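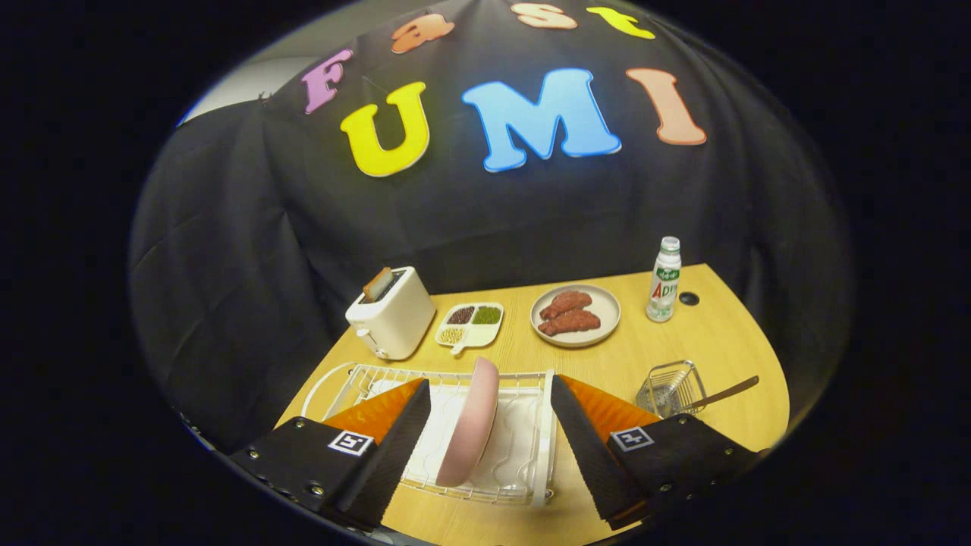 What is the best way to show a robot how to do a chore?

Do the chore yourself, with a tool in your hand that has the same fingers the robot has, and do it a lot of times. If the job is too delicate or too far away for that, drive the robot by remote control. I'd start with the hand tool for pretty much anything that happens in a kitchen.

OK, so that's my answer, and I know plenty of people who'd argue with it (some of them sign my time sheets). I've been going back and forth on this for most of the winter and I want to get it written down while I still have an opinion.

A bit of background. I spent last year on a project called Drillby, where all the teaching was done by remote control. You sat in a chair with a pair of handles, watched a screen, and the arms across the room did what your hands did, more or less. The more or less is where my complaint starts! There's a lag. It's small, and after a day you stop noticing it, but your hands never stop noticing it. You slow down. You make a move, wait for the arm to catch up, check the screen, make the next move. I once spent a whole afternoon putting plates in a rack that way, and when I watched the recordings later they looked like somebody defusing a bomb.

And the robot learns that. It learns the waiting! It picks up a plate, pauses in midair for no reason at all, then carries on, and the reason is that I was squinting at a monitor trying to work out how far away the rack was. I taught it my squint. I still feel bad about it.

With the hand tool you just stand at the table and do the thing. You've got one grip in each hand, or only one if the job allows, and you reach for the plate the way you'd reach for a plate. Your arms already know how heavy things are and how hard you can push before something skids. When the rim of a plate touches a wire you feel it right through the handle, and you tip it a little, and it drops in. I couldn't explain to you what I do with my wrist there. I've tried! I wrote half a page on it once for the people at Ternley and it was useless, every word. But I can do it over and over and the little tip is in there each time.

That's the part I think gets missed when folks talk about this stuff as if it were a recording problem. They want more cameras, more sensors, a better suit with more dots on it. Fine, I like gadgets too. But a lot of what makes a demonstration good is whether the person giving it was comfortable. If you're relaxed you do the job the way it ought to be done, and you also fix your own small mistakes without thinking, which a robot badly needs to see. Nothing teaches a machine to recover from a crooked plate like a person straightening a crooked plate.

Now the other side, to be fair, because the remote control people have a real point and they make it to me at lunch.

When you drive the actual robot, everything you record is something the robot can do. It did it, after all. With a tool in my hand I can cheat without knowing it. I lean over the table. I step half a foot to the left. I swing my elbow out in a way that no arm bolted to a stand will ever manage. Then somebody has to go through and throw those out, and at Wodness, where I am now, that somebody is usually me. Out of one batch of 506 demonstrations I threw away 108, and I'd have sworn while I was making them that they were all fine. So that stung.

My speed is a problem too. I get bored, and when I get bored I get fast, and the arm can't keep up with a bored person. We slow the recordings down when we play them back to the robot, and that works OK for setting down a plate and badly for anything where you toss or flick or pour.

There's also strength. I hold things the way a person does, a bit tighter when they start to slip. Two padded fingers on a motor don't have that reflex unless you build it in. Driving the arm from a chair, you find out right away that the plate is sliding. Doing it by hand, you may not find out until the robot tries it, and by then I've already packed up and gone home.

So why do I still come down where I do? Mostly the numbers, and mostly my back. On a decent day with the hand tool I can get 330 usable tries at a simple job. On Drillby I was wiped out long before I got anywhere close to that, and the late ones were junk. And you can carry the tool around! You can do the same chore at a different counter, under different lights, with somebody else's ugly plates. We took ours to the break room at the McIntyre building for 3 days and I learned more from that sink than from a month at our own table. Try moving two arms and a control chair into a break room. (Please don't. The elevator there is tiny.)

Variety beats polish, in my opinion. I'd take a pile of slightly sloppy demonstrations from a bunch of different kitchens over a perfect set from one table, any day of the week. The perfect set gives you a robot that's perfect at that table.

I'd keep the remote control around for the end of the job. Teach the chore by hand first, let the robot try it, then sit in the chair and take over when it gets stuck, so it sees how to get out of trouble using its own body. We've only just started doing it this way and I don't have results I'd show anyone yet. The bit with the rack looks better to me. It still goes in too steep about as often as I'd like it not to, and I've got a theory that it's picking that up from my left hand, so tomorrow I'm going to do the whole set over with my right.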